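Flovdale's soup woman on lentils, cold halls and why she won't do bread

Caught her between the lunch lot and the washing up, so this is in bits. She runs the weekly soup at the old chapel hall in Flovdale, has done for 11 winters, and she'd rather I didn't print her name. "Everyone knows who it is anyway. Put the soup woman."

She started with one pan and a camping stove. The bus to Billgate had been cut to two a day and people were stuck in the village from nine till gone three with nowhere warm to sit. "I only wanted them off the wall outside the shop. They looked perished."

The first pot was leek and potato. Too thin, she says, and she'd forgotten salt. They ate it.

How many now? She pulls a face. On a bad day in December she has filled 200 bowls, counting seconds. Normal week, far fewer. It's pay what you like, in a tin by the door – she doesn't look who puts in and who doesn't. "My mum would of looked. I don't."

Does the tin cover it? Mostly. Gas is the killer. Veg comes cheap from the Arnardóttir farm up the lane, the bent carrots and the onions that won't keep. Lentils she buys by the sack. The heating she pays for seperately and it has gone up twice, so coats stay on until the first pot is out.

I ask about recipes and get told off. "There isn't one. There's what's in the crate." Pushed a bit, she gives me the base: onions done slow, longer than you want to, then carrot, then lentils, then water. Cumin if there is some. Lemon at the end. She has 4 soups she goes back to and the rest is luck. Beetroot was a mistake. "Pink tablecloths for a month."

And no bread. People ask every week. She tried it one winter and spent the whole morning buttering, and half of it went home in pockets for the ducks. "Bring your own. I'm not a bakery."

On the bowls

They're all odd. Chapel cupboard, jumble sales, a box from Urnar when the cafe there shut. Her favourites are big and pale green with a white rim. "Deep enough so it doesn't slop when you're walking. You try carrying a flat one across that floor."

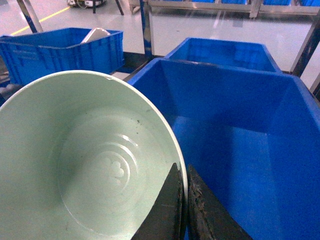 On stopping

She's thought about it. Knees, mainly. Last spring she told people that was that, and then in October she was back peeling. Someone younger does the lifting now and is allowed to stir, not season.

"I'd hand it over tomorrow if they'd do the onions properly." Then the urn started spitting and she was off – that was the end of my interview. Soup is from half eleven, side door, mind the step.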